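Lifetime warranty on hand tools – worth anything?

Started by gumnut_shed, January 3, 2020

gumnut_shed
I'm replacing a drawer of tools a bit at a time and the bloke at the counter keeps steering me to the Nestby range on account of the lifetime warranty. The Nestby set is nearly double the Olivares one. I've had a read of the card in the box and I can't work out whose lifetime they mean. Mine? The tool's? The company's? Has anyone here made a claim and come away with a new tool in their hand?

tarpaulin6
Yes, twice. Socket ratchet both times. Walked in, walked out with a new one. Buy the Nestby and stop worrying.

Kelso_R
Twice on the same ratchet doesn't sound like much of an ad for the ratchet.

tarpaulin6
Cost me nothing though, did it.

Kelso_R
It cost you double up front. You paid for the second one when you bought the first. I reckon most people never claim at all, they lose the tool or lend it to a brother-in-law, and the shop knows that perfectly well when it prints "lifetime" on the packet.

mbrandao
I worked the returns desk at a hardware place for six years so I'll put in my bit. The wording that matters is "defects in materials and workmanship". Wear isn't a defect. A rounded tip isn't a defect. Using a screwdriver as a chisel or a paint tin opener is misuse, and we were told to look for it. Whether you got a new one came down mostly to who was on the desk and how long the queue was.
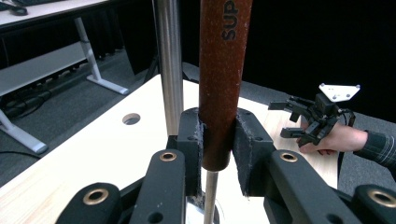 We also had a rule about receipts that wasn't on the card anywhere. No receipt, no claim, unless the manager felt generous. Thermal paper fades to nothing in a hot ute, so a lifetime claim in practice lasts as long as the ink does. Photograph the thing the day you buy it, or put it through the photocopier.
Madalena Brandão

gumnut_shed
That's useful, thanks. So the answer to "whose lifetime" is the receipt's.

tarpaulin6
Never been asked for a receipt in my life. Maybe it's a city thing.

old_dovetail
Different view. I don't buy any of it new. Garage sales and the tip shop, a few dollars a go, and if it breaks it breaks. I bought an Elumside bench vice for $50 that will see me out and it came with no paperwork whatsoever.

Kelso_R
Vices are easy, you can look at the jaws and wind it in and out. Torque wrench from a garage sale? No thanks. You've no idea how it was stored or how many times it was dropped.

old_dovetail
Fair enough on torque wrenches. I was talking about things with no moving parts, or near enough.
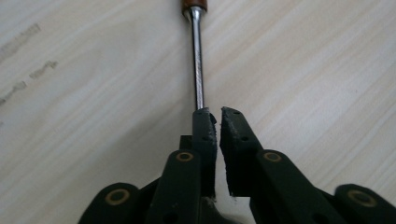 Chrome steel shaft, wooden-looking grip.

You can judge one of those in your hand in half a minute. Is the tip square, is the shaft straight, does the handle wobble. I'd trust that over any card in a box.

pigface_pete
Does anyone know if Ustico still honour the old ones? They changed hands in March and the new website says warranty applies to "products registered within 13 days of purchase". Mine are years older than the website.

mbrandao
Ask them in writing and keep the reply. Don't ring. You'll be told yes on the phone and no at the counter. You also have ordinary consumer rights whatever the card says, but how far they stretch on a tool that old I wouldn't like to guess.

tarpaulin6
You lot would argue with a free ratchet.

Kelso_R
I'd want to see the free one first.

gumnut_shed
Leaning towards Olivares for the drivers and spending the difference on a decent ratchet. Will have another look at the fine print on that before I hand any money over.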